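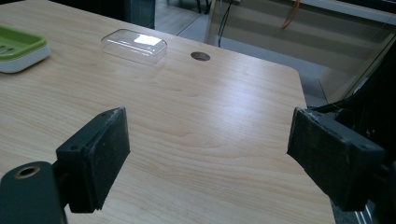 Perla Maldonado wrote under my earlier review that I was too kind to the Dretota hand-held gripper, and that anybody who uses one every day will spend more time on the finger pads than on the gripper itself. She asked why I had not written one word about the care of it. She is right, so I write this second review only about the Skornwood pad service kit, and how it is to keep the gripper in good condition with it.

For those who did not read the first part: we have one Dretota unit in our small room in Truvville. It is held in the hand, it closes two black fingers on a household object, and the camera on it records how a person does the grasp, so that later a robot arm can learn the same. My unit has made many thousands of closings. The dust you see on the faces of the fingers is the subject of this review.

What is in the kit

The kit has two pairs of pads, a sheet of adhesive, a small hex key, a plastic scraper, a bottle of cleaner and a card with a printed gap scale. There is also a leaflet, which is written for a person who already knows everything. I think a beginner would have troubles with step 4, where it says to "seat the pad" but does not say from which side you should push. Push from the tip toward the mount. If you do it in the other direction, the adhesive makes a fold and you can start again.

Cleaning

The leaflet says to clean the pads after every 200 closings. I did it faithfully during the first week and then I stopped, it is too often for a clean desk. Wen-hsiung Kao suggested to me that I should look at the face of the pad under a lamp and clean when it becomes gray and stops to shine, and this is what I do now. A gray pad is not yet a bad pad. It still holds a soap dish. But with a smooth thing, for example a clear plastic lid, a dusty face gives a small slip at the moment of lifting, and this slip is then in your recording for ever.

The cleaner is good. It leaves no film and it has almost no smell. You put it on a cloth, never directly on the pad, and you wait nine minutes before you close the fingers again. I know it is nine because I tried with less, and the two faces stuck lightly to each other. The scraper I don't recommend. It is harder than the pad, and Yee-man Tse made a cut in her new pad on the first use. An old plastic card does the same work with less risk.

Changing the pads

To remove the old pad you loosen the screw, pull slowly, and then remove the rest of the glue from the finger. This last part took most of my evening. The glue comes off in very small pieces and it wants to go in every hole. I would advise to put a bit of tape over the holes before you begin -- the leaflet does not mention it.

After the change the fingers must be parallel. Here the gap card is really useful and I want to give Skornwood the credit for it. You close the gripper until the card just goes between the tips, then you compare at the base. In my case the left finger was turned a little inward, probably already for months. I corrected it with the hex key in a quarter turn.

Then you have to do the zero position again. Please don't forget this! The new pads are thicker than the worn ones, and the gripper will believe it is holding something when it is only closed. I forgot, and I lost 237 recordings of very nice work. Hoi-yan Yuen was kind about it, but she now keeps a note on the desk with the word ZERO.

Cables

The kit gives you two clips for the black cables behind the finger. One is useful. The other one sits exactly where my thumb wants to be, so I took it off. If your hands are smaller than mine maybe it doesn't disturb you.

Compared with the Masanja pads

Masanja sells only the pads, without any tools, and they are cheaper. They are softer, they grip better on the first day, and they collect the dust much faster. Ruan Molefe uses them and changes them each month. I prefer the Skornwood ones, which I expect to keep until December if I clean them properly.

My rating is four stars of five. I took one star for the scraper and the leaflet together. Buy it if you already own a good lamp and an old plastic card, and order the extra adhesive sheet at the same time, the shipping is the same.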